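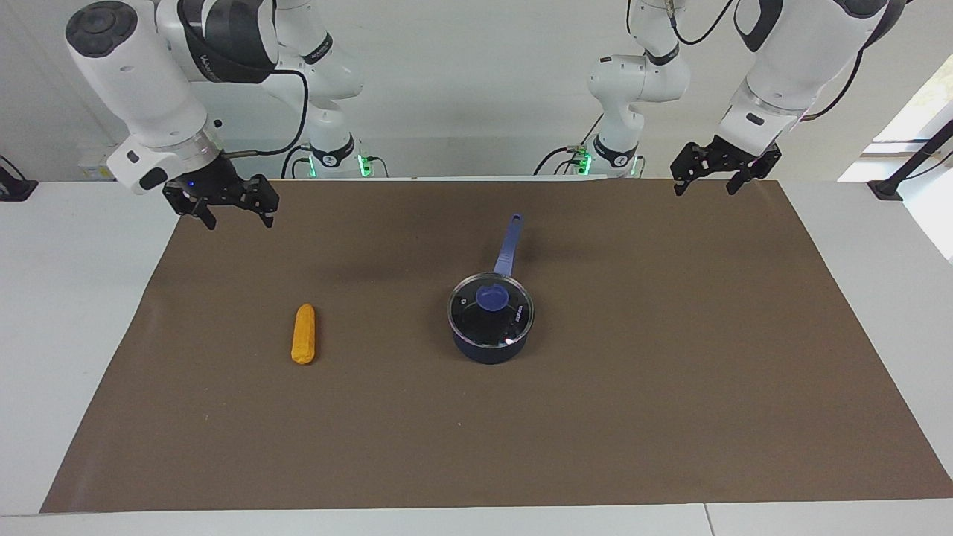
Two arms, one mat, a little blue light on the left.

I learned to nap at 42, in May, on a couch that is four inches shorter than I am. Before that I thought napping was for toddlers and my uncle. Then my neighbor Krisztina Halász, who drives a bakery van and gets up when I'm still brushing my teeth for bed, told me she sleeps every afternoon at 2 and has done it for years. Thirty minutes, shoes off, phone in the kitchen. I was so jealous I went home and tried it that same day.

It did not go well! I lay there listening to the fridge and thinking about my taxes. The second day I slept for almost two hours and woke up with no idea what year it was (my husband asked if I wanted soup and I said "which one," meaning which husband, I think). Krisztina says that's the classic beginner thing. You go too deep and then you feel like wet laundry until dinner.

So I set an alarm for 30 minutes and stuck to it. I also quit trying to sleep. I just lie down with a sock over my eyes, a clean one, and go through the rooms of my grandmother's house in my head. I usually get as far as the pantry. Some days I don't drop off at all and I still get up feeling like somebody opened a window.

My friend Tamás thinks this is all nonsense and drinks coffee until about 4, then complains to me at midnight by text. I read them the next morning. He did try it once at my place and snored so loudly the dog left the room, and he still claims he was only resting his eyes.

The couch is the one thing I'd change. I've been looking at longer ones, but the living room wall won't take it unless the bookcase goes, and I'm not ready to have that talk at home yet.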